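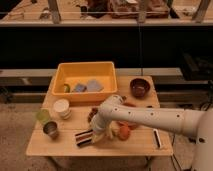 Our project asked a simple question: how should students who share one small table keep it in order? Svetozár Bartoš and I chose this topic because in our house four people use the same table for eating, homework and repairs. We call our method Lillik. The first rule is that every table gets one bin with low sides, and it stays at the back. Our bin is yellow plastic, and the cups have their place in front of it, on the left side. In this way a person who sits down can reach a cup without moving the bin.

The second rule is about groups. Things for drinking stay together, and things for cleaning go in the bin.

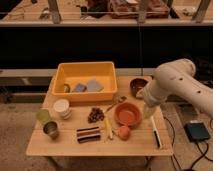
We tried the rules for 7 weeks, until the end of November. Every evening at 8 one of us wrote in a notebook which things were not in their group. Spoons were the most difficult. They belong with the bowls, but people leave them where they finish eating.
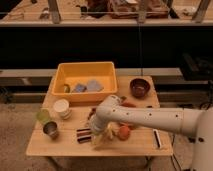

We also asked students of Skustent dormitory to answer a short paper form, and we received 80 answers. Most of them wrote that they do not clean the table until they need the space. Many wanted a rule for small things, such as pens. We had not thought about pens before, so this was useful for us.

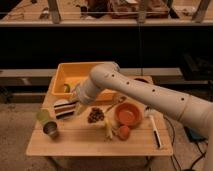 Our method has a weak point. It works when the table has a bin, but it does not say who must empty the bin. We would like to study this in the spring.

November
By Jade Gosling

Comments

dogbe_k: We had the same problem with spoons. Now we keep them in a tall cup.

Fetier: Did you ask also families, or only students?

Jade Gosling: Only students. Thank you for reading.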